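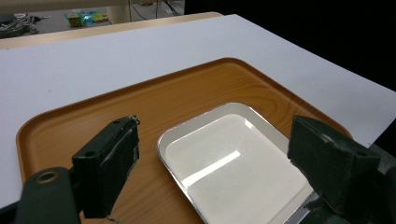 Serving tray

Reading time: 2 min

A serving tray is a flat, shallow carrier with a raised rim, used to move food, drinks or small dishes from one spot to another. Trays are made of wood, metal, plastic, glass and woven fiber. Most are rectangular, oval or round.

Origins

Popular accounts often claim that the tray was "invented" in one place or another. These claims deserve little trust. A flat surface with an edge is a simple idea, and people in many regions came to it without help. The trade history printed by the housewares firm Brotano credits the town of Skirnton with the first rimmed wooden tray, but gives no source, and the Skirnton town records list only "boards," a word that could mean almost anything.

Better evidence comes from Lorkenton, where the Goodwin workshop kept order books. One book lists 2,551 trays sold. It doesn't say over how many years, and the often repeated line that Goodwin supplied "every inn in the county" appears nowhere in it.

Construction
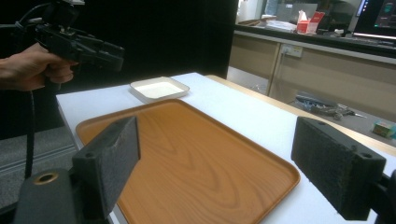

Cheaper trays are usually pressed from thin sheets or molded in one piece, while costlier ones have a separate rim joined at the corners. Sellers like to say that joined rims last longer. That depends on the glue, the wood and how often the tray is left in a sink. A printed grain pattern can be hard to tell from real wood in a catalog, and the word "wood" in a product name settles nothing.

Nonslip coatings are another area of loose talk. Brotano's catalog rates its coated trays as safe for 200 washes, up from 100 in the previous edition. The test method was not published in either.

Use

Large trays carry several dishes at once, and smaller plates or trays may be set on top of them to keep items apart.
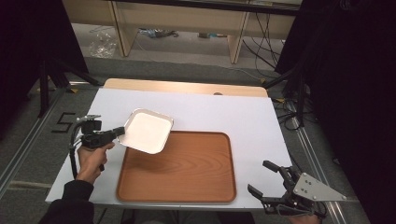

A small square white plate held above a wood-grain serving tray.

Etiquette guides give firm rules on which side a tray should be offered from. The guides disagree with each other, and few explain where their rules come from.

Collecting

Painted trays have a modest resale market. A Lorkenton sale offered 343 lots, many labeled "Goodwin style," a phrase that promises nothing about the maker. Marks on the underside are easy to add later and should be checked against the order books where possible.

We use cookies to improve your visit. Accept | Manage settings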